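Branside Home Forum > Kitchen and Dining > Furniture Care

Thread: Refinishing a light wood table, oil or water based?

tablesaw_mo
Posted 5/1/21
I picked up a used kitchen table from a house in Minilholm and want to redo the top before we start using it. It is pale wood with a fine grain, and I want to keep it pale. The seller thought it was ash. I am not sure, but it is heavy.

The old finish is worn through at one end where somebody sat every day for years. The rest is fine. I have a half can of oil based poly left from a floor job and would like to use it up. Any reason not to?

grayporch
It will go yellow. Not right away, but give it a couple of summers. On walnut you would never notice. On pale wood you will. Use water based if you want it to stay the color it is now.

Ákos Bakos
Agree with grayporch on the color. I disagree that water based is the automatic choice for a table people eat at. I did two tops the same year, one in each. The oil based one still looks good. The water based one had white rings in it by July and I had put on four coats.

grayporch
Which brand, and how long did you let it cure? Four coats means nothing if you put a hot dish on it the next week.

Ákos Bakos
Tikix satin. I let it sit five days.

grayporch
Five days is dry to the touch. It is not cured. I wait a full month on anything that gets used for food.

Ákos Bakos
The can said three days for light use. If it takes a month they should print that on the can.

lindenlane
We can't all be without a kitchen table for a month. I have three kids. I did ours with hardwax oil and we were back on it in a week. It isn't as tough, but when it gets a mark I rub a little more oil on the spot and that's the end of it. With poly you have to sand the whole top to fix one ring.

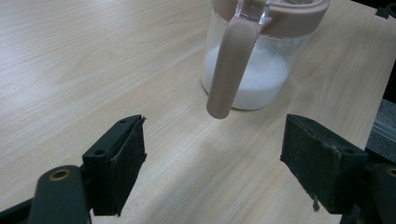

Our kitchen table, where the jar lives

Mine has a soft shine to it, as you see. If you want it dead flat, look at a different product. I buff with a white pad after 20 minutes and leave the windows open. Lay the used rags out flat outside to dry and don't ball them up in the trash, they can catch fire.

tablesaw_mo
That is close to the color I am after. Did it darken when you put the oil on?

lindenlane
A little. It looked like it does when you wipe it with a wet cloth, and it stayed that way. They sell one with some white pigment in it that is supposed to cancel that out. I haven't tried it. Do a test on the underside first.

Safta Oprea
I would not use hardwax oil with small kids. My sister has it and she recoats every year. Tomato sauce got into it, and so did a purple marker. She spent more on oil than the table cost her.

lindenlane
Every year sounds like a lot. I have recoated once, and only the end where the kids do homework. How many coats did she put on to start with?

Safta Oprea
One, I think. I will ask.

grayporch
One coat is the problem then. Most of them call for two.

43clamps
Nobody has asked about the sanding. If there is wax or furniture polish on that top, none of these finishes are going to stick right. Wipe it down with mineral spirits, let it dry, and then sand. Go 120, 150, 180. Don't go finer than that if you are using hardwax oil or it won't soak in. Also find out if it is veneer before you put a power sander on it. Look at the end and see if the grain carries over the edge.

tablesaw_mo
Grain carries over on both ends, so solid. I did not think about polish. The seller had a bottle of Poojary lemon polish under her sink, so I am going to assume it is on there.

43clamps
Then wipe it twice. Change rags often or you are just moving it around.

Ákos Bakos
I will say again that the oil based poly he already owns would be fine if he can live with a warmer color. It costs him nothing.

grayporch
He said in the first post that he wants to keep it pale.

Ákos Bakos
He also asked for reasons not to use it. Color is the only one so far.

tablesaw_mo
Color is enough of a reason for me, but thanks. The poly can go on the garage shelves. I am going to wipe it down, sand to 150, and try the hardwax oil and the water based poly side by side on the underside. I will leave a wet glass on each one overnight and see what I get.

Safta Oprea
I asked my sister. It was two coats, and she recoats every other year, so I had that wrong. The marker stain is still there though.

lindenlane
Try a little oil on a white pad for the marker. It took most of the crayon off ours.

tablesaw_mo
Underside is sanded. First coats go on tomorrow if the rain stops. I will post the results in this thread.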